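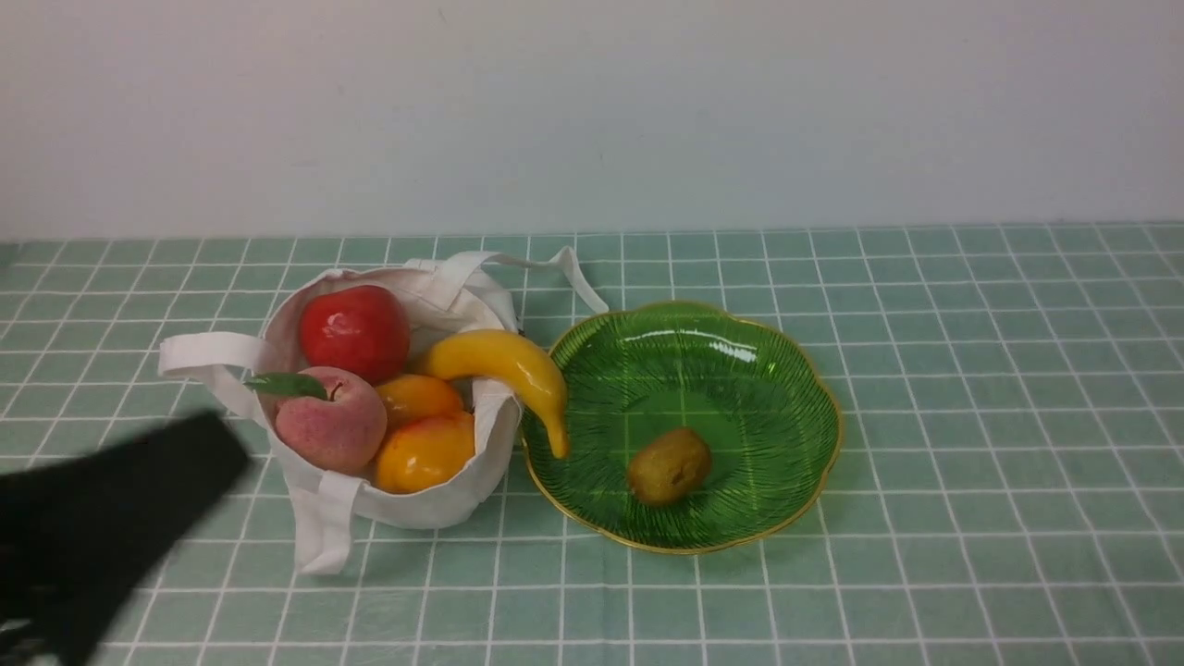
Perguntas frequentes: visita às ruínas de Plillberg

Qual é o horário de abertura?
O sítio arqueológico está aberto de terça-feira a domingo. A última entrada faz-se uma hora antes do encerramento. Durante o mês de setembro, o sector das termas encerra mais cedo, por motivo de obras de conservação.

Onde se adquirem os bilhetes?
Na bilheteira da porta norte ou no posto de turismo de Boro. Os bilhetes são válidos por 24 horas e incluem o acesso ao museu Goodwin. As crianças até aos 7 anos não pagam entrada.

De que época datam os vestígios?
O teatro e a ágora pertencem ao período helenístico. As termas são romanas. A torre junto ao porto é muito posterior e ostenta, sobre a porta, a data de 1596.

Como se chega ao local?
A partir de Boro, pela estrada costeira, seguindo a sinalização até ao cruzamento de Tukton. O parque de estacionamento situa-se a 5 minutos a pé da entrada. Não há transporte público ao domingo.

São permitidas fotografias?
Sim, para uso pessoal. O uso de tripé ou de drone carece de autorização escrita, a solicitar à responsável pelo sítio, Coralie Doolan.

O percurso é acessível a pessoas com mobilidade reduzida?
O caminho até à ágora é pavimentado. O acesso às bancadas do teatro faz-se exclusivamente por escadas.

É possível comer no recinto?
Apenas na zona de merendas, junto à porta norte. Não é permitido entrar com alimentos no museu.

Os bilhetes são reembolsáveis?
Só em caso de encerramento do sítio por decisão da administração. O pedido deve ser apresentado na bilheteira, acompanhado do bilhete original.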